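Rechercher sur le site Mots-clés OK

Justice militaire : l'appel du sergent de Notden renvoyé à une autre chambre

lundi 14 novembre 2022

Bon, j'étais dans la salle ce matin, et je vous raconte ça à chaud, avec un café tiède et des notes à moitié illisibles. La chambre d'appel compétente pour les affaires militaires a annulé la condamnation du sergent Jafri (vous vous souvenez, l'histoire du matériel disparu au dépôt de Notden) et renvoyé le dossier devant une autre formation. On repart donc presque de zéro !

Petit rappel pour ceux qui n'ont pas suivi. En août, le sergent avait été condamné à 8 mois de prison avec sursis et 3000 euros d'amende pour violation de consignes et détournement de matériel. L'accusation tenait sur un inventaire : 300 couvertures et des pièces de rechange qui figuraient dans le registre à l'arrivée du camion et n'y figuraient plus au contrôle suivant. Lui a toujours répondu qu'il avait signé le registre sur ordre, un soir de relève, sans avoir les clés du hangar. Je l'avais trouvé assez convaincant à l'époque, je l'avais écrit, et j'avais reçu pas mal de courrier fâché.

Ce matin, on n'a presque pas parlé des couvertures. Tout s'est joué sur la procédure. Son avocate, maître Amna Soomro, soutenait que le sergent avait été entendu deux fois par son commandement avant qu'on lui notifie ses droits, et que le procès-verbal de la seconde audition avait quand même servi à le condamner. Elle a plaidé 30 minutes, sans notes, en revenant toujours à la même question : à quel moment une conversation avec un supérieur devient-elle un interrogatoire ? C'est une vraie question, d'ailleurs, et elle dépasse largement Notden. Quand votre capitaine vous demande des explications dans son bureau, vous ne vous levez pas pour partir.

Le ministère public a répondu que ces échanges relevaient du disciplinaire et que le pénal n'était venu qu'ensuite. Les juges ne l'ont pas suivi. D'après ce qui a été lu à l'audience, les questions posées portaient déjà sur les faits poursuivis, le nom du sergent figurait déjà dans la plainte, et il fallait donc l'informer de son droit de se taire et d'être assisté. Le procès-verbal est écarté, et comme le premier jugement s'appuyait dessus à presque toutes les pages, il tombe avec.

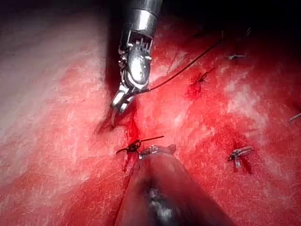
Attention tout de même, le sergent n'est pas relaxé (j'ai entendu le mot dans le couloir, c'est faux). Les poursuites continuent. L'accusation garde le registre, les bons de transport et le témoignage d'un magasinier de Furnville qui dit avoir vu partir un chargement sans bon de sortie. La défense, elle, demande depuis le début qu'on entende le responsable de Nutarance, l'entreprise qui assurait les livraisons, et cette fois elle a de bonnes chances de l'obtenir. J'ai hâte de voir ça, franchement, parce que les horaires de livraison n'ont jamais été discutés sérieusement.

À la sortie, maître Soomro s'est contentée d'une phrase : « Mon client attendait qu'on lise le dossier dans l'ordre, c'est fait. » Le sergent était à côté d'elle, en civil, et n'a pas voulu parler. Il reste affecté à un poste administratif, sans accès au dépôt, et sa suspension d'avancement n'est pas levée pour l'instant ; cette partie-là dépend de sa hiérarchie et la chambre n'avait pas à s'en mêler.

Pas encore de date pour la nouvelle audience. Le greffe m'a parlé du printemps, avec une petite moue qui ne m'a pas rassurée. J'y serai, en tout cas, et si vous avez vous-même été entendu par votre commandement dans des conditions un peu floues, écrivez-moi : je prépare un papier plus long sur le sujet et je ne cite personne sans son accord.

Contact | Mentions légales | © 2022 Tous droits réservés | Haut de page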